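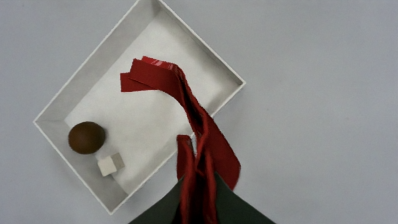
Training sim, tray exercise: the red cloth in the gripper, the ball and the cube still in the tray.

Packing and Kitting > Shop Talk > They're putting arms on our kitting line and I have been made a "cell partner"

tapegun_lou
Posted 1/6/23

Long post, sorry. I work kitting at Punasine, the Hrynyshyn building, on days. We take mixed trays of parts and soft goods, pull what the order calls for, leave what it doesn't, bag it, send it down. There are 30 of us on days and I've been there long enough to have outlived three break room microwaves.

In October we got told that two of the benches are going to become "assisted cells," built by Brakana and run on a thing called Troment. Two arms per bench. They don't go live until spring, so what we have right now is a simulator on a big monitor in the training room, and every week a few of us get pulled off the floor to watch it practice and fill out a form about whether it did it "the way a kitter would."

I have opinions about that form. It has a box for "hesitation" and a box for "confidence." I have been rated by supervisors for years and none of them ever asked about my confidence.

Anyway. The cloth exercise is the one that got me. Get hold of the cloth, pull it out, leave the ball and the cube alone. I do some version of that a few hundred times a shift while thinking about dinner. On the monitor, it gets a meeting.

What I want to know from people who already have these: what happens to the job? Not the brochure answer.

boxcutter_ray
Reply

Had a cell for two years at my last place, different vendor. The picking goes away and the fixing stays. You will become a person who walks over when the light goes amber. I hope you like amber.

The part I didn't see coming was how much quieter it got. Kitting benches talk all day. Once half the benches are arms, the person between them doesn't have anyone to complain to, and complaining was a big part of why I showed up.

mfg_dana
Reply

Counterpoint, my wrists. I did soft goods for nine years and I can't open a pickle jar. If a machine wants to pull fabric out of trays until the end of time, I will hold the door for it. Ray, you left that job, did you not? Were your wrists the reason?

boxcutter_ray
Reply

The commute was the reason. My wrists are lovely. But fair.

tapegun_lou
Reply

Dana, I hear you, and I'd take that deal if it came with the same pay grade. Which brings me to the next thing. They gave us new titles. "Cell partner" is what you are if you mind a cell. It sits on the same line of the pay chart as kitter, but there is now a 105 question qualification for it, which you take on your own bench time, and more than 510 pages of Troment manual to read first. I've skimmed the part on stops and restarts. It's decent. The rest seems to have been written by somebody being paid for the pages.

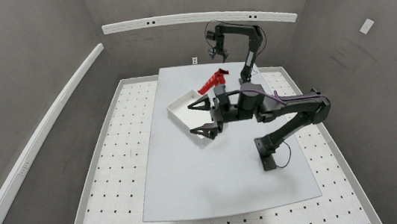

Kulsoom Jafri, our trainer, did at least get us an hour a week to study, after a few of us asked in a tone. She used to kit, so she knows what the bench is like at the end of a shift. She also got "confidence" taken off the form. Hesitation is still there. I put down that I had some.

quietpallet
Reply

Same pay grade plus a test is a pay cut with homework. Get that settled before go-live. After go-live it's "how we've always done it" and you'll be explaining it to new hires like it was weather.

mfg_dana
Reply

Agree with this part. Ask for the duties in writing. Ours said "and other tasks as needed by the cell," so the cell has needs now. Mine needed its lenses wiped every morning before I'd had coffee.

nightshift_oz
Reply

I'm going to be the unpopular one. I mind four cells on nights and I like it. I learned to teach new picks, I got moved to maintenance training off the back of it, and I sit down for part of my shift. Sitting! The people who hate it at our place are mostly the fast ones, and I get why. If you were the quickest hands on the floor, that was your whole standing, and now the thing everybody watches is the arm.

tapegun_lou
Reply

Oz, you have described Tymofii Hrytsenko so closely that I checked whether you work here. Fastest kitter we have. He came to one sim session, watched with his arms folded, and said "I would have gone home by now."

He did go back, though. Kulsoom talked him into doing the notes on handoffs, and his notes are the only ones anybody reads. He writes things like "give the other one some room."

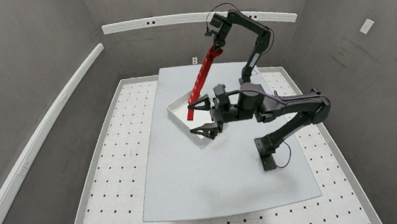 Handoffs and shared trays are where most of the arguing happens, by the way. Two people at a bench sort out elbow room without a word, you just lean. With two arms somebody has to decide who goes in and who stays back, and the Brakana folks keep asking us how we decide, and we keep saying "we don't." Take the exercise with the long red piece with the forked head. One arm is over the head end with the piece hanging on a steep slant above the tray, and the other has its jaws wide open with a finger right beside it. Tymofii looked at that and said if a new hire stood that close to him with their hands out, he'd ask what they wanted. Then he wrote half a page on it, and it was good, and they thanked him for his "domain input." He's having it put on a mug.

boxcutter_ray
Reply

So he's training it.

tapegun_lou
Reply

Yes, Ray. We've noticed. He's noticed. It came up at lunch and it was not a relaxed lunch. His view is that they'll do it with or without him, and if it's without him the arms will be bad at it and he'll be the one standing there fixing them. Mine is that half a page like that should be worth something on the pay chart. We shared a bag of chips and did not resolve it.

quietpallet
Reply

You're both right and you should both get paid. Save copies of everything he writes.

nightshift_oz
Reply

Seconding copies. And ask who gets to hit stop without filling anything out. At ours anybody can stop a cell, no form and no talking-to. That one rule did more for the mood on nights than the pizza did.

mfg_dana
Reply

What kind of pizza

nightshift_oz
Reply

The kind you get on nights.

tapegun_lou
Reply

Stop rule is a good one, adding it to the list. So far the list is pay grade, duties in writing, paid time for the test, stop without a form, and stools. Kulsoom says she'll carry it upstairs if I type it up, and told me to leave out the part about the microwave. I'm leaving it in.

Will post again once they've answered. The next sim session is mine – I'm told there's a revised form.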